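Notetura Writers' Circle
Minutes of the April meeting, back room at Zingate Books, 7:00 p.m.
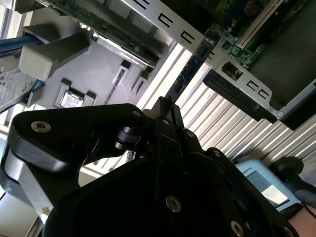
The spring anthology came first, and what a pile of good news we had! Submissions closed with 451 pieces, the most we have ever had for a faith and memoir collection, and the reading team has already worked through 300 of them. The cover discussion was lively. Several members want to move away from doves and sunsets, and one suggestion got real laughter and then real support: something plain and mechanical, like those silver screws set into black plates, for a book whose theme is "What Holds." The design group will bring two sketches to the next meeting, one along those lines and one with hand lettering.

Printing. Dreveo has quoted for 1,000 copies, paperback, cream paper. Members were delighted with the sample binding (it opens flat, hooray). Agreed to accept the quote once the page count is settled. The question of a hardcover was raised again and put off until fall.

Author bios. Please keep these to 25 words. We love hearing about everyone's congregations, degrees, dogs and earlier books, but last year the bios ran longer than some of the poems. Agreed that the editors may trim, and will show the author the trimmed version before it goes to press.

Nadar reading night. The chapel at Nadar has said yes! Six readers, eight minutes each, with a break for pie. Still needed: a second microphone stand and someone to run the book table. The sign-up sheet is by the register.

Essay workshop. The session on writing about doubt went so well that we are repeating it. Two people who came as guests have joined, and both have already sent in drafts. Agreed to start half an hour earlier so there is time for everyone to read aloud.

Other business. The lending shelf is missing the second volume of the collected sermons. Please check at home.

Meeting closed at 8:40 p.m. Next meeting in the same room.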